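Tue 3 April

Plush sorting, second go. Carton out on the blanket again, toys in and around it.

The question is still whether this mixed lot can go out under the Flindance label as "washable soft toys" or whether half of it has to be pulled. The Makokha sheet says everything in the carton is surface washable. I don't believe the sheet. It has the same sentence for every line, and whoever typed it can't have handled the long-fur pieces and the short-pile ones on the same day. There are 529 entries on that list and they all claim to clean up the same way. Sure.

What I'm trying to settle today is the trims. A plain plush body is easy to judge. You squeeze it, you look at the seams, you comb a patch and see what comes away. The trims are where things go wrong: pom-poms, chains, tags on loops, the little hard bits on the faces. Anything on a thread or a chain gets hooked on its neighbor the minute two toys share a box. That part I'd bet on without a test.

Long fur is my other complaint. It covers everything. You pick up a white fluffy one to check the face and can't tell where the fur stops and the trim begins without parting it with your fingers. The spiral candy piece is much easier to deal with, a pink swirl on off-white and nowhere for much to hide. 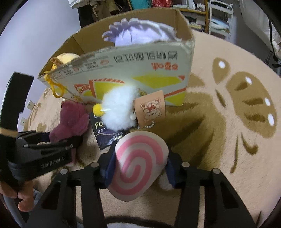

Reply penciled under the last paragraph: the trims matter less than the author thinks, because a buyer will take the tag off in the first minute, and the fur is what they'll be living with. Test the fur properly and stop fussing over chains.

Fair, up to a point. A tag comes off. A bead chain may or may not, and a pom-pom on a thin strand comes off when it feels like it. I'm keeping trims on the list and moving fur up to share the top line. Nobody has shown me a comb test from Lostance yet, only a paragraph saying one was done in July, and a paragraph is not a comb test.

Changes to the method:

- Comb each long-fur piece in 2 places, back and belly, same comb, same number of strokes. Save what comes off in an envelope with the line name on it.
- Tug trims by hand first. Gauge only if the hand tug leaves a doubt.
- Check the neck seam on anything where the head and body are different pinks. Two fabrics, two stretches, one row of stitching. I want to see the thread.
- Damp cloth on the dark face details before the pale fabric next to them gets anywhere near water.
- Cartons stay open till the trims are done. Last time a closed one got stacked and I had flattened fur to explain.

The strawberry one is going to be the argument. Warkia wants it as the lead item and I can see why, it's a nice shape from behind as well as in front, pink on deeper pink, with the berry up on the head. But the berry has small white dots on it that look like beads, and if they are beads then I want to know how they're held on. Glue would be my guess, and a bad one to put in a write-up without cutting one open. Ask for a spare to cut. 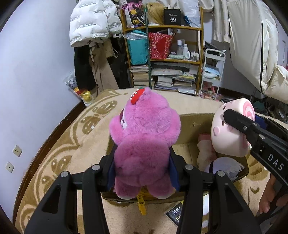
The smooth pink ones worry me least. Short pile, nothing trailing, a swirl that either holds its color under a damp cloth or doesn't. I'd still do the cloth. The sheet calls the fabric "premium," a word I've stopped reading.

Packing, while I'm at it. The plan allows 9 to a carton, mixed. I think mixed is the mistake. Put long fur with long fur and keep anything with a chain in its own bag, even a cheap one. The reply will be that bags cost money. So does picking white fluff off a pink toy by hand, and I was almost an hour at that last round.

Open:

- spare strawberry piece to cut, ask Warkia
- the real July comb numbers from Lostance, if there are any
- does "surface washable" on the Makokha sheet cover the trims or only the body?
- label wording for Flindance on hold till the cloth test is done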